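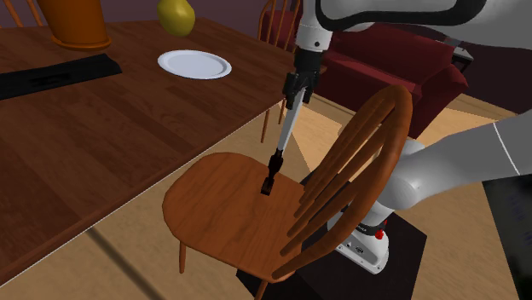 17/07/2025, dining room sim, teleop

Finally got a full afternoon on the chair tasks, with Mirta on the second headset until she had to go to the Zurketti call. Writing this up while it's still in my head, so excuse the order (there isn't one).

Started with the rod task. The instruction in the sheet is "touch the seat of the chair with the rod," and I'd been dreading it, because a long thin thing in a two-finger grip does whatever it likes when you drive from the hand controller. You turn your wrist a tiny bit and the far end swings halfway across the room! What helped was the scaling. Amancay put in the slow mode last week, where my hand motion gets cut down while I hold the side button, and with that on I could come down over the seat from above, stop, look, and creep the rest of the way. Without it I was punching the tip at the wood and the contact solver was throwing a fit, little buzzing jumps in the force trace every time.

Note for whoever drives next: come in steep. If you lean the rod over too far it skids when it touches, and the skid gets recorded along with everything else, and then the policy learns that skidding is part of the job. We saw that with the January set, when everybody (me included) had the same lazy slanted approach and the trained arm did a lovely imitation of our laziness. Steep, slow, hold still for a moment on contact, then lift straight off.

Also, watch the chair back. Coming around it with the wrist is fine as long as the elbow stays high. When I let the elbow drop the forearm wants to go through the top of the bow, and the collision check freezes the whole arm, and you have to back out along the way you came in. Lost a good run to that. Said some words. Mirta heard them.

Rattana asked whether we should be varying the start pose more, and I think yes, but only the base heading and the first two joints. Charmaine's reset script shuffles everything at the moment, and a fair number of the starts put me in a knot before I've done anything. I'd be happy with a smaller shuffle and cleaner demos. She's looking at it.

Saved from this part: 48 demos. I threw out 4 more by hand, all of them skids or places where I stopped to scratch my nose with the controller (yes, it shows in the trajectory, and yes, it's obvious).

After a coffee I moved to the pick task, driving off the wrist view only.
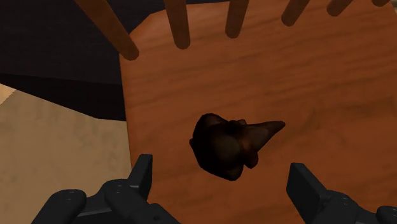 I've been arguing for wrist-view driving since the spring and I'm still for it, but it takes some getting used to. You have no side view, so height is a guess until something touches. My habit now is to open the fingers wide while I'm still well back, line up so the target sits between the two pads, and only then start going down, with no more turning after that. The dark lumpy thing on the seat is a pain for this. It's knobby at one end and comes to a point at the other, so where you squeeze matters a lot: close on the pointed end and it can squirt out sideways, close on the fat end and it mostly stays put. It's also so dark that I lose its lower edge in its own shadow, and I ended up steering by the lighter bits along the top. Trinidad says she can bump up the room light for the operator's screen only and leave the recorded images alone. Please do!

Things I tried on the pick, for the record:

Straight down, fast close. Quick to do, looks great on video, drops the thing more often than I'd like.

Straight down, touch the seat lightly with the pads, back up a hair, slow close. Best one by far. It adds a bit of time to every run but the grasps look the same from one demo to the next, and that's what we want for training.

Coming in at a slant from the open side of the seat. Don't. The finger housings are bulky and I kept scraping them on the wood before the pads got anywhere near.

I also tried handing over halfway, where I do the approach and Mirta does the grasp. We'd talked about it as a way of saving our arms on long days. The takeover is too jumpy right now. Her controller and mine never agree on where "here" is, and the arm gives a twitch at the switch. Amancay thinks it can be blended over a short window. Parking that until he has time.

Latency was good all afternoon, 70 ms on the little counter whenever I looked, apart from a bad patch when somebody kicked off a big render on the same machine. If you're going to do that, please shout down the hall first. I dropped everything recorded during the patch, so don't go hunting for those files, they're gone on purpose.

Where we stand: the target for the Tirkarora set is 300 demos across both chair tasks, and we're nowhere near it, but today's ones are clean and I'd much sooner have these than a pile of the slanted kind. I haven't replayed the pick runs yet. Doing that tomorrow morning before I name anything final, so leave the folder alone until you see my initials in the sheet.

To do:
Smaller start shuffle (Charmaine)
Operator light (Trinidad)
Replay all pick runs, mark grasp point for each (me)
Raise the elbow limit warning so it beeps before it freezes (Amancay, if he's feeling kind)
New strap for headset two, the old one is held on with tape and Mirta's patience

My wrist is sore. Slow mode is kinder on the robot than it is on me, and holding that side button down for hours is no joke. Could it be a toggle? Asking Amancay for that too, poor man.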